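4. 작업 공간 구성과 기록에 관한 권고 규칙

4.1 작업대 배치의 표준화
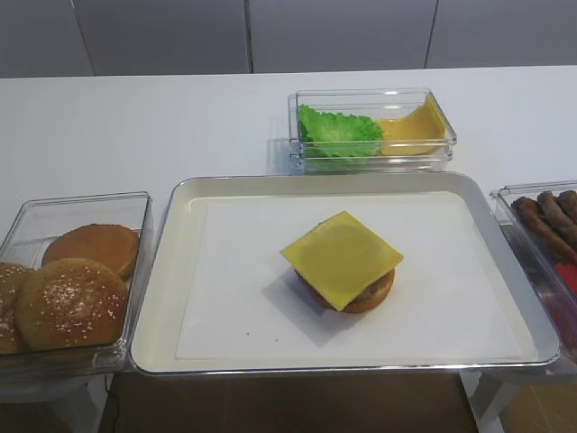
그림 3. 햄버거 조립 과제의 작업대 배치. 종이를 깐 금속 트레이를 가운데 두고 투명 재료 용기를 세 방향에 놓았다. 트레이 위의 버거는 치즈까지 올라간 중간 단계이다.

조립 과제의 시연을 수집할 때 재료의 위치를 매번 똑같이 고정해야 하는가?
용기의 자리는 고정하되 용기 안에서 재료가 놓이는 방향은 자유롭게 두는 편을 권한다. 자리가 흔들리면 수집 장소 사이의 비교가 어려워지고, 재료의 방향까지 묶으면 학습된 정책이 조금만 기울어진 치즈 앞에서도 멈추기 쉽다.

이 원칙은 단순해 보이지만 우리가 플러크데일(Flurkdale) 규칙집을 쓰면서 가장 즐겁게, 또 가장 오래 토론한 대목이다. 초안에서는 용기와 재료의 위치를 모두 작업대 좌표로 적었다. 클라카덴(Clakadden) 실험실의 Rajeshwari Marar가 이 초안대로 일주일을 운영해 본 뒤 보내온 의견은 명쾌했다. 작업자들이 시연보다 양상추를 제자리에 돌려놓는 데 더 많은 시간을 쓴다는 것이었다. 개정판에서는 트레이를 기준 물체로 삼고, 빵은 왼쪽, 소시지는 오른쪽, 양상추와 치즈는 뒤쪽이라는 상대 배치만 남겼다. 그림 3의 구성이 이 규정을 따른 것이다. 뒤쪽 용기처럼 두 재료가 한 용기를 나누어 쓰는 것도 허용하며, 이때 양상추가 치즈의 가장자리를 조금 덮고 있어도 다시 정리하지 않는다. 겹친 재료를 집어내는 상황이야말로 우리가 데이터에 담고 싶은 것이기 때문이다!

4.2 중간 상태의 정의

규칙집은 조립 과정을 4개의 상태로 나눈다. 빈 종이, 아래쪽 빵이 놓인 상태, 패티 또는 치즈가 쌓이는 상태, 위쪽 빵이 덮인 상태이다. 세 번째 상태는 폭이 넓다. 패티만 있는 경우와 그 위에 치즈가 있는 경우를 따로 나누자는 제안도 있었으나, 과제에 따라 재료의 순서가 달라지므로 하나로 묶고 마지막에 올린 재료의 이름을 부가 항목으로 적기로 했다. 그림 3의 경우 기록은 "세 번째 상태, 치즈"가 된다.

판정에서 가장 의견이 갈린 것은 치즈의 각도였다. 사각형 치즈를 둥근 패티에 올리면 모서리가 밖으로 나오는 것이 당연하다. 그래서 우리는 각도에 허용 범위를 두지 않고, 치즈의 중심이 패티 윗면 안에 있으면 합격으로 본다. Anitha Kurian이 제안한 이 기준은 한 문장으로 끝나는데도 주석자 사이의 불일치를 눈에 띄게 줄였다. 이전에는 같은 화면을 두고 "비뚤어짐"과 "정상"이 번갈아 붙는 일이 흔했고, 이견을 조정하는 회의가 월요일마다 길어졌다.

4.3 투명 용기의 사용

투명 용기는 양면성이 있다. 벽을 통해 내용물이 보이므로 측면 시점에서도 재료의 유무를 판단할 수 있지만, 앞벽의 반사광과 벽 너머로 비치는 윤곽이 깊이 추정을 어렵게 한다. 어셔크 계열의 불투명 용기로 바꾸자는 의견이 Urquhart 작업반에서 나왔고 실제로 비교도 해 보았다. 결과적으로 규칙집은 투명 용기를 유지한다. 가정이나 주방에서 만날 물건을 실험실에서 먼저 지워 버리면 나중에 그 대가를 치르게 된다는 것이 다수의 판단이었다. 대신 다음 조항을 두었다.

가. 용기의 바닥 모서리와 트레이 테두리는 겹쳐 놓지 않는다. 가까이 붙는 것은 무방하다.
나. 조명은 수집 회차 중간에 바꾸지 않으며, 바꾼 경우 새 회차로 기록한다.
다. 반사 때문에 재료의 수를 확정할 수 없으면 주석자는 추측하지 않고 "미확정"으로 표시한다.

다항은 특히 강조하고 싶다. 약 3,000건의 시연을 다시 검토하면서 우리는 확신 없는 주석이 누락된 주석보다 훨씬 찾기 어렵다는 점을 배웠다. "미확정" 표시는 검색할 수 있고, 나중에 다른 시점의 영상으로 보완할 수도 있다.

4.4 시작 전 점검과 이중 확인

각 회차는 작업자 2명이 함께 시작한다. 한 사람은 배치를 확인하고 다른 사람은 기준 사진을 찍어 Goser 기록 양식에 첨부한다. 기준 사진에는 트레이 전체와 뒤쪽 용기가 반드시 들어가야 하며, 좌우 용기는 일부만 보여도 내용물을 식별할 수 있으면 통과시킨다. 트레이의 종이에 떨어진 작은 부스러기는 치우지 않아도 되지만 종이가 접히거나 밀린 경우에는 새로 깐다. 종이의 위치가 바뀌면 트레이 안쪽 여백의 폭이 달라지고, 이를 기준선으로 쓰는 자동 정렬 절차가 영향을 받는다.

Shirley Ashworth와 Jayanthi Hegde는 이 점검 절차를 다른 조리 과제에도 옮겨 적용하고 있다. 샌드위치 과제에서는 거의 수정 없이 쓸 수 있었고, 국물이 있는 과제에서는 종이에 관한 조항을 통째로 바꾸어야 했다. 변경된 조항은 부록에 원문과 나란히 실었으며, 다른 연구실에서 규칙을 고쳐 쓸 때에도 같은 방식으로 차이를 남겨 주기를 바란다.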